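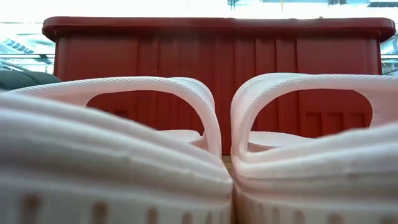

Lab 5: Getting Things Into the Red Crate

Handout for the Fandine bench. Read it before lab, or during lab while Nilmini Cassim watches you read it.

Your arm has two fingers and no common sense. Soft items are the hard ones: a rim that looks like a handle to you looks like noise to the planner, and it will happily pinch air. Pick a grasp point on a thin edge, one finger inside the opening and one outside.
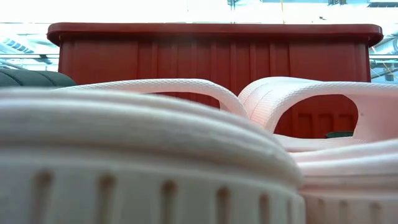 The fixed camera sits low, so near objects hide far ones. Check the wrist view before you trust any depth reading, especially with pale plastic and bright windows — the sensor likes both about as much as you like 8 a.m. lectures.

What to log for each trial:
- grasp point and approach angle
- finger closing force
- result, including the embarrassing ones 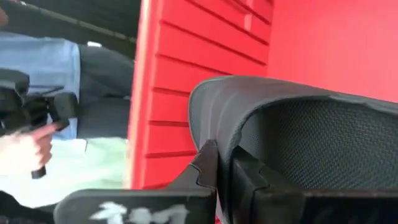
Close slowly, wait 2 seconds, then lift. If the item folds, keep going and write it down. A fold counts as data. A drop also counts as data, but Yeison Grajales grades it differently.

Logs go in the Mosoti folder by 2024-08-01. Late logs lose 5 points a day.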